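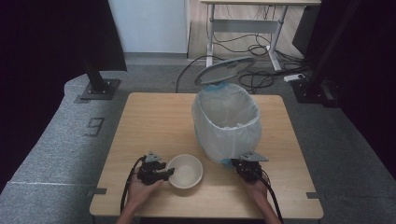 1/ House rules for handheld gripper demos

OK so people keep asking what rules we go by when we record table tasks with the handheld grippers. We had none until January, and it showed! So I'm finally typing ours up, in the order we wrote them.

2/ Set the start state and write it down. Bin near the back of the table, lid open, bowl in front and to the left. If the lid is supposed to start closed, that's a separate task with its own name (we mixed the two for weeks and sorting them out was miserable).

3/ Start with an empty bowl unless the task sheet says otherwise. And put a fresh bag in the bin, rim folded over the outside. A saggy bag snags fingertips like you wouldn't believe.

4/ Cables! Run them off the edge of the table nearest you, never across the work area. Check that you can reach the far side of the bin with both hands before you hit record. Tatsuya Hayashi made us add this one after he dragged a full bowl onto the carpet.

5/ Both grippers start low, down near the tabletop, one on each side of the stuff you're working with. Hold for 2 seconds. Then go.

6/ Move at the speed you'd want a robot to move in your own kitchen. No showing off, please. I was the worst offender here and I have the deleted takes to prove it.

7/ If you fumble, keep going and tag it "recovery." Don't sneak in a restart. We went through 700 takes from the Naltov set and found 37 with a quiet restart in the middle, and every one of them had to be trimmed by hand. Ugh.

8/ Fingers stay off the objects. Grippers only. If you need to nudge the bowl back into place with your hand, stop the take first.

9/ One person records, a different person approves. Vilmos Gál and I swap every week and yes, we argue about what counts as a clean grasp.

10/ Still open: do we log which hand does the lid? I say yes, Vilmos says it's extra typing. If your lab has a rule for two-handed stuff, send it my way, I'm updating the sheet this week.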